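Speaker notes: Your car took notes. Who gets to read them?
Venkatesh Kulkarni, May 13, 2020

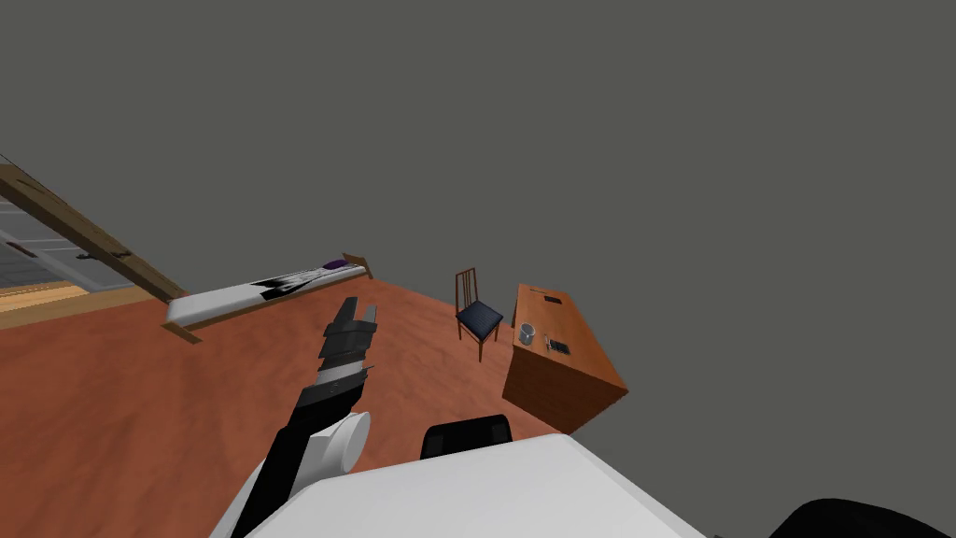
Okay, hi everybody. Start with the show of hands: who's been in a fender bender? Keep them up if anyone asked for your car's data afterward. (Wait. Most hands drop.)

Tell the Cametti story here. My client gets hit at a four-way stop, both drivers swear they stopped first, no witnesses. Her car had an event data recorder, the little "black box," and we didn't ask for it until day 40. By then the insurer had sent the car to the salvage yard! Go slow on this bit, people always want to interrupt.

What's on the recorder: speed, braking, throttle, seat belt, usually just the few seconds before a crash. It doesn't know what color the light was. Say that twice, I get asked every time.

Who owns it: under the federal Driver Privacy Act of 2015, the owner of the car, or the person leasing it. Others generally need your consent or a court order, with a few exceptions. Check your policy though, some of them have cooperation language and I want folks to go home and read theirs.

Now the Amin case, shorter version. Two cars, two recorders, and the speeds didn't match. Skip the math unless somebody asks. We ended up hiring an expert and it was worth every penny (my opinion, his bill was ugly).

What to do after a crash: get looked at by a doctor, take pictures, and send a letter asking that the car and its data be kept. Sample letter is on the back table, help yourselves.

If there's time, phone apps that track driving for a discount. I used one for 2 months and it hated my left turns.

Questions. We have to be out of room 203 by noon, so talk fast. I'll hang around in the hallway after.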